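Privemo Puzzle Library - Frequently Asked Questions

Last revised 2018-01-09

These are the questions we get most, in the order we got tired of them. If yours isn't in the list, write to the desk. Triin Uibo reads the mail and will answer you in full sentences.

What is a puzzle library?

It works like a book library, except that the books have been cut into 600 pieces and the previous reader may have kept one. You join, you borrow a jigsaw, you bring it back, you borrow another. We have 2,523 puzzles on the shelves as of the last stock check, which took two of us most of June and should not be repeated in our lifetimes.

How much does it cost?

The yearly fee is on the sign at the desk and on your renewal letter. We took it off this page after we raised it and forgot to change the page, and a gentleman from Wernitz printed the page and brought it in. He paid the old price. He was very gracious about it, at length.

How many can I borrow at once?

Two. A puzzle counts as one puzzle no matter how big it is, so yes, you may take home a pair of monsters and no, you may not swap one monster for three small ones.

How long can I keep them?

Six weeks, and you can renew once by phone or at the desk. After that we start to send letters. The first letter is friendly. The second is written by Valdis Rimkutė.

Are all the pieces there?

We think so. Every puzzle gets weighed when it comes back, and if the weight is off we count it by hand. Weighing will catch a missing handful. It is less good at catching one lonely bit of sky, particularly if somebody has dropped in a cracker crumb of about the same heft. Boxes with a known gap have a yellow sticker on the lid telling you how many pieces are gone and where. "Dog's ear" is a typical entry. So is "sky, somewhere."

I found a piece missing that isn't on the sticker. Am I in trouble?

No. Tell us when you return it and we'll update the sticker. What we'd like you to do first is look under the rug, in the vacuum bag, in your cuffs and in the pet's bed. Most of the pieces that are reported missing come back to us in an envelope within the month, usually with an apology and once with a tooth mark.

What if I really did lose one?

You pay nothing for a single piece. For more than five we ask for a donation toward a replacement, and we leave the amount up to you and your conscience. For a whole puzzle left on the roof of a car, see Valdis.

Do you make replacement pieces?

Dace Vaher does, on request, from cardboard and a scan of the box lid. They fit. They are slightly too good, so the finished picture tends to have one patch that looks newer than everything near it, like a single crowned tooth. If you'd like to learn how, ask her, and bring your own knife.
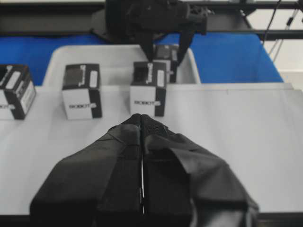

She does not do wooden puzzles. The saw for that lives in Redley with its owner, who has been about to lend it to us for years. Wooden puzzles with gaps go out with the yellow sticker like everything else, and you are welcome to carve your own piece as long as you don't glue it to anything.

Can I look at the picture on the box?

People ask this as though we had a rule. We don't. There is a group at the long table who turn the lid face down and will tell you about it. Sit somewhere else if it bothers you. If you want to join them, we keep a shelf of puzzles in plain boxes with only the piece count and a difficulty mark, and those may be borrowed in the usual way. Difficulty runs from one to five. The fives are mostly snow.

Can I glue a library puzzle once I've finished it?

No. We wouldn't have thought this needed an answer.

My cat sleeps on the puzzle. Is that all right?

We can't stop it and neither can you. Please brush the pieces off before you box them. Some of our borrowers have allergies, and a shut box keeps hair remarkably fresh. The shelf marked with a blue dot is for puzzles that have only been to homes without pets, so if you have a pet, please leave that shelf alone, even if it does have the good lighthouse.

Do I have to break the puzzle up before I return it?

Yes, all the way. We know it hurts. Chunks throw off nothing on the scale, but the next borrower is entitled to start from scratch and some of them feel strongly. Siiri Grigaitė runs the returns desk and she does open the boxes.

Do you take donations?

Gladly, with limits. The puzzle should be complete as far as you know, in a box that shuts, and it should not smell of the basement. We have all the covered bridges we can use. We have so many hot air balloons. What we're short of is anything between 300 and 500 pieces with large, clear shapes, which go out the day they come in.

Do you have 3-D puzzles, brain teasers or those metal rings?

A few, in the cabinet by the door. They can be used here but don't go home with you. Sets that go out in the wild come back solved and rusty, or not at all.

Is there a competition?

Once a year, against the Radebe club, in pairs, with a fresh 500-piece puzzle that neither side has seen. Our best time is 93 minutes. Manaia Pryor keeps the sign-up sheet and is looking for people who can sort edges without talking. Spectators are welcome, though there isn't a great deal to watch until the last ten minutes.

Can children join?

Yes, on a parent's card. Small children are asked to stay with a grown-up and to keep the pieces out of their mouths. The same goes for the grown-ups.

Can I just come in and work on one here?

Any time we're open. The puzzle on the round table belongs to everybody, and you can put in as many pieces as you like. Please don't pocket one so that you can be the person who finishes it. We know who you are.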